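# Portes ouvertes chez Workova : deux bras, un bac bleu et beaucoup de questions

L'atelier Workova a ouvert ses portes vendredi à 48 visiteurs, répartis en trois groupes. La visite commençait dans la salle de réunion, avec un café et une présentation courte, puis on descendait au rez-de-chaussée, où se trouvent les postes à deux bras. C'est pour ces postes que la plupart des inscrits étaient venus.

Azadeh Ebrahimi, responsable des essais, a conduit les trois groupes elle-même. Elle a expliqué que l'atelier prépare des robots pour des tâches de rangement simple : prendre un objet, le déposer dans un bac, le reprendre ensuite. Le travail semble modeste à celui qui le regarde pour la première fois. Il demande pourtant beaucoup de répétitions, et l'équipe note chaque essai, même quand l'objet tombe à côté.

La démonstration s'est faite sur un seul poste, fermé sur trois côtés et ouvert vers le public. Les parois portent un papier peint à rubans et à roses, le sol imite le marbre. Plusieurs personnes ont demandé pourquoi ce décor de chambre d'enfant. Mme Ebrahimi a répondu que les fonds sont changés régulièrement, pour que le robot ne s'habitue pas à un mur blanc, et que celui-ci a été choisi par l'équipe du matin.
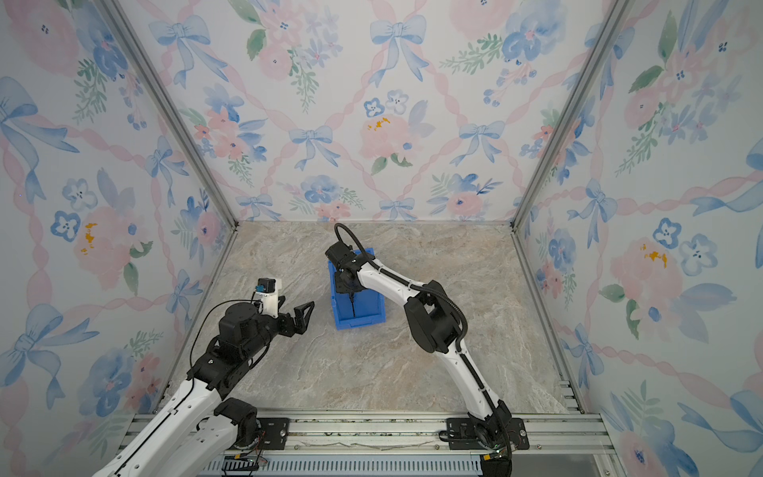
*Le bras droit plonge sa pince dans le bac bleu pendant que la pince gauche reste ouverte au-dessus du sol.*

Les deux bras sont fixés sur le même rail, à l'avant du poste. Chacun porte une petite caméra près de la pince. Dulce Bermúdez, technicienne, a montré aux visiteurs les images que ces caméras envoient, sur un écran placé à côté. Elle a conseillé de bien regarder le bord du bac : selon elle, c'est souvent là que les difficultés commencent, car la pince doit descendre sans toucher le plastique. Un monsieur du deuxième groupe a voulu savoir si le robot pouvait « sentir » le bord. La réponse a été prudente : les moteurs mesurent un effort, mais l'équipe ne parle pas de toucher.

Chaque démonstration durait 20 minutes, questions comprises. Le premier groupe a un peu dépassé, ce qui a obligé le deuxième à attendre dans le couloir. Les organisateurs s'en sont excusés et le troisième groupe est passé à l'heure prévue.

Parmi les visiteurs se trouvait Nayeli Ledesma, enseignante en maintenance industrielle au lycée Alemneh. Elle était accompagnée de quelques élèves de dernière année et elle a posé des questions précises sur les câbles, en particulier sur la gaine annelée qui passe au-dessus du poignet droit. « Mes élèves regardent d'abord la pince, et moi je regarde ce qui s'use », a-t-elle dit. Mme Bermúdez lui a confirmé que les câbles sont contrôlés chaque semaine. 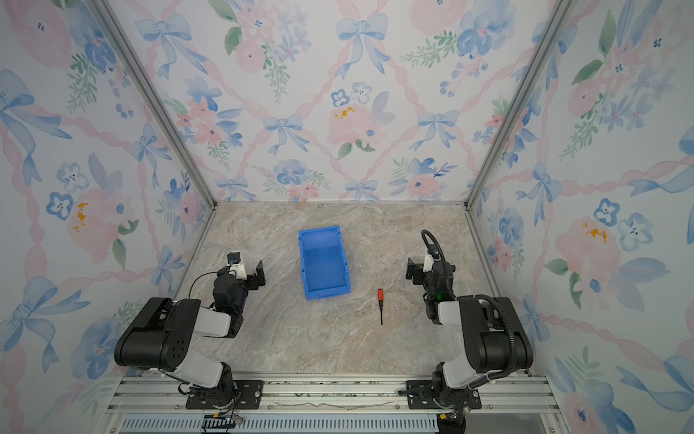
*Un tournevis à manche rouge et noir, posé sur le sol du poste près du bac bleu, entre les deux bras.*

Le tournevis a provoqué la discussion la plus longue de la journée. Un outil de ce genre est long et mince, avec un manche plus épais que la tige, et la manière de le saisir change selon l'endroit où il est couché. Certains élèves ont proposé de le prendre par le manche, d'autres par le milieu. Mme Ebrahimi n'a pas voulu donner raison à un camp ; elle a invité les élèves à envoyer leurs idées par écrit avant la fin du mois.

La société Silletti, qui fournit des pièces de châssis à l'atelier, avait prêté un petit stand à l'entrée. Sa représentante, Begoñe Quintana, a présenté les profilés en aluminium et a distribué 70 catalogues. Il n'en restait plus en fin d'après-midi, et les personnes intéressées peuvent en demander un à l'accueil.

Une prochaine visite est prévue en janvier, dans les mêmes locaux. Elle sera réservée en priorité aux établissements scolaires, avec inscription auprès de l'accueil de Workova. Les groupes seront plus petits que cette fois, et la présentation du début sera raccourcie pour laisser davantage de temps devant les postes.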